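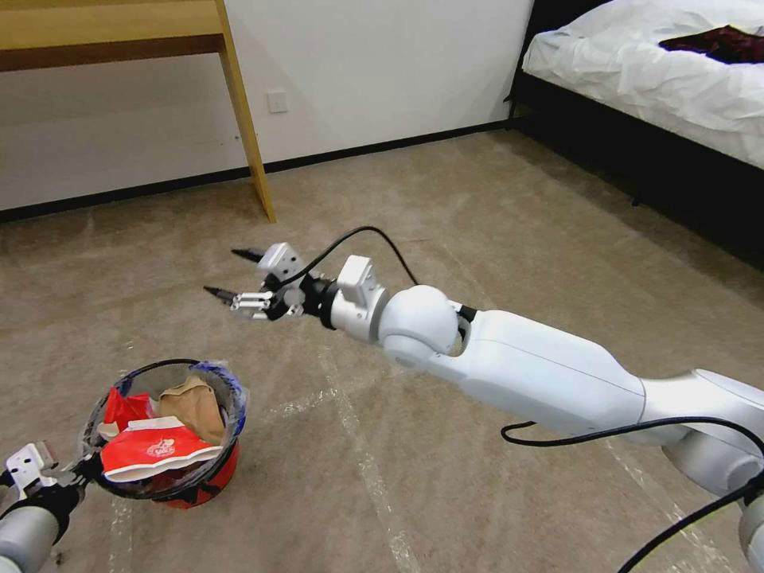 16th June. Liner trials, small round bins, Drelerholm room. Continuing from the February sheet, where the question was how much fold is needed over the rim before the bag stays put with mixed light trash in it. The red plastic bucket is now the reference bin, with a clear bag folded over the rim; the bag reads slightly blue where it wraps around the top, so the fold line is easy to find against the red. Contents are light and bulky: a red plastic bag with a white band and printed logo on top at the front, something tan and crumpled toward the back. Stiff items go in last from now on.

Bags are from two lots, Pramanik 3291 and Pramanik 3604. Same nominal size. 3604 feels thinner between the fingers and clings to itself when opened. Need the micrometer back from Grenham before writing down a thickness.

Fold depth, measured from the top of the rim down the outside:
20 mm – slipped on one side when trash was pressed down by hand, lot 3604. Lot 3291 held.
Around 40 mm – both lots held. Takes longer to fit, and the bag sits higher off the bottom of the bucket.

Slipping always started at the side seam. Turned the bag so the seam was a quarter turn away from the lifting point and repeated the shallow fold with 3604. It still slipped, but later, after 15 presses. Not enough runs to say more.

Trapped air is the other problem. If the bag is pushed in quickly it balloons and the first few items sit near the rim, which makes the bin look full when it is not. Smoothing the bag down against the wall before folding fixes most of it. Mélanie Cormier suggested a small hole in the bucket wall near the base. I would prefer not to drill the reference bin. Cana has a spare bucket, to be checked for rim diameter first.

Carpet: put the mat down before any run with food packaging. Crumbs in the beige pile are slow to vacuum out.

To do:
Repeat shallow fold, lot 3291, seam at the lifting point.
Weigh contents before each run – missed this time.
Ask Mélanie for the February rim measurements.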